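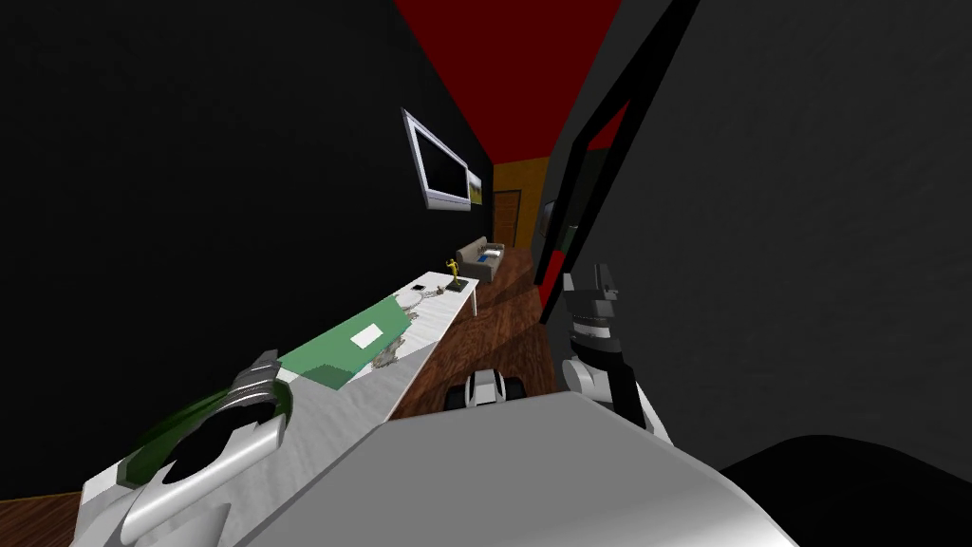 Langer weißer Tisch auf braunem Holzboden

So, ich habe es getan. Das Postfach ist leer! Also fast, zwei Mails liegen noch drin, und die beiden dürfen da auch bleiben, dazu komme ich noch.

Wer hier länger mitliest, weiß, dass ich im Dezember großspurig angekündigt hatte, mich bis Neujahr um meine Mails zu kümmern. Daraus wurde natürlich nichts (Plätzchen, Schwiegereltern, Erkältung, in dieser Reihenfolge). Der kleine rote Kreis am Handy stand zuletzt bei 1.912 ungelesenen Nachrichten, und irgendwann schaut man da einfach nicht mehr hin. Das ist wie mit dem Wäscheberg im Schlafzimmer, der gehört nach einer Weile zur Einrichtung.

Auslöser war dann eine Rechnung vom Installateur Spahić. Der Mann hat im Herbst unseren Boiler gerettet, wirklich netter Mensch, und ich dachte die ganze Zeit: Komisch, der schickt ja gar keine Rechnung. Doch, hatte er. Und eine Erinnerung. Und noch eine Erinnerung, die schon etwas kürzer formuliert war. Alles brav zugestellt und von mir nie gesehen, eingeklemmt zwischen einem Gutschein für Gartenmöbel und der Frage, ob ich meine letzte Sockenbestellung bewerten möchte. Ich habe sofort überwiesen und angerufen und mich so oft entschuldigt, dass er am Ende mich getröstet hat.

Am selben Abend habe ich mich mit einer Kanne Tee hingesetzt und nach Absendern sortiert. Das kann ich nur empfehlen, weil man dann endlich sieht, wer einem da eigentlich schreibt. 1.307 Mails waren Newsletter. Mein Programm zeigt das an, wenn man alles mit Abmeldelink herausfiltert, ich habe also nicht mit dem Bleistift danebengesessen.

Spitzenreiter war Tendix. Bei Tendix habe ich ein einziges Mal eine Bettdecke gekauft, und seitdem bekomme ich Post, als wären wir verlobt. „Wir vermissen dich“, „Letzte Chance“, „Allerletzte Chance“, und am nächsten Morgen wieder „Wir vermissen dich“. Gleich dahinter kam Skikadmont mit den Schneehöhen. Jeden Morgen um sechs, auch im Juli! Ich war dort vor fast 10 Jahren einmal zum Skifahren, habe mir am ersten Tag das Knie verdreht und den Rest der Woche auf der Hütte Kaiserschmarrn gegessen. Die Schneehöhe war mir schon damals ziemlich egal.

Das Abmelden selbst ist eine Wissenschaft für sich. Manche machen es anständig, ein Klick und fertig. Andere wollen, dass man sich dafür erst einloggt, mit einem Passwort, das man seit der Bettdecke vergessen hat. Dann kommt die Seite mit den vielen Häkchen, bei der nie klar ist, ob ein Häkchen jetzt „ja, bitte“ oder „nein, danke“ heißt. Und zum Schluss eine Mail, die bestätigt, dass man keine Mails mehr bekommt. Der Kochclub Mano hat mich immerhin gefragt, ob ich nur eine Pause möchte. Das fand ich so höflich, dass ich auf „Pause“ geklickt habe. Schwach, ich weiß.
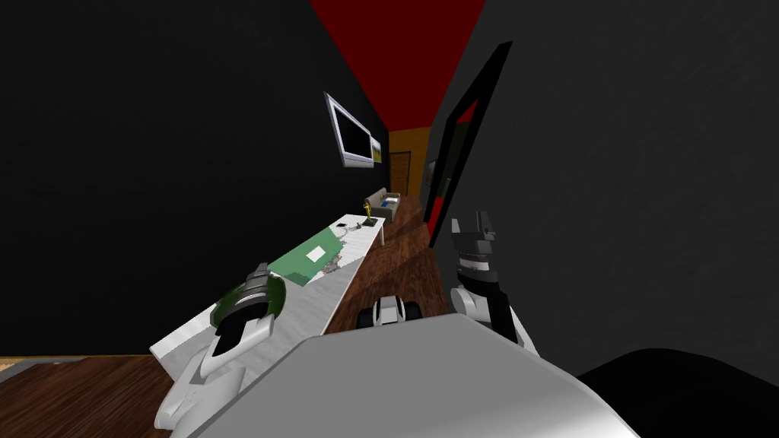 Joris Van Dijk schrieb mir zum letzten Beitrag, er würde sich die ganze Mühe sparen: alles markieren, alles löschen, und wer wirklich etwas will, der meldet sich schon noch einmal. Er mache das jedes Jahr so und habe bisher nichts Wichtiges verloren, jedenfalls nichts, wovon er wüsste.

Lieber Joris, ich bewundere das sehr, aber ich könnte danach nicht schlafen. Und ich hätte auch etwas verloren! Ganz unten, noch unter dem Gartenmöbelgutschein, lag nämlich eine Mail von Anqi Mao. Wir haben uns im Studium eine Küche und einen furchtbaren Kühlschrank geteilt und uns danach aus den Augen verloren, wie das so geht, erst schreibt man noch zum Geburtstag und dann auch das nicht mehr. Sie hatte mein altes Rezept für Linsensuppe wiedergefunden, abfotografiert, mit Fettfleck, und wollte wissen, ob da „1 TL“ oder „1 EL“ Essig steht. (Esslöffel! Natürlich Esslöffel!)

Ich habe ihr geantwortet, mit vielen Monaten Verspätung und drei Anläufen beim ersten Satz. Am nächsten Tag war schon etwas zurück. Die Suppe hatte sie inzwischen längst gekocht, mit Teelöffel, und sie fand sie fad. Wir telefonieren jetzt demnächst.

Ihre beiden Mails sind also die, die im Posteingang liegen bleiben. Für den Rest habe ich mir vorgenommen, morgens vor der Arbeit einmal durchzugehen und jeden Newsletter beim ersten Auftauchen abzubestellen – mal sehen, wie lange das hält. Die Benachrichtigungen am Handy sind ganz aus, das war die beste Entscheidung von allen, und die Rechnungen bekommen einen eigenen Ordner, der „Spahić“ heißt, damit ich mich beim Hinschauen ein bisschen schäme.

Als Nächstes wäre dann der Fotoordner dran. Erzählt mir gern, wie ihr das macht, aber bitte in den Kommentaren und nicht per Mail!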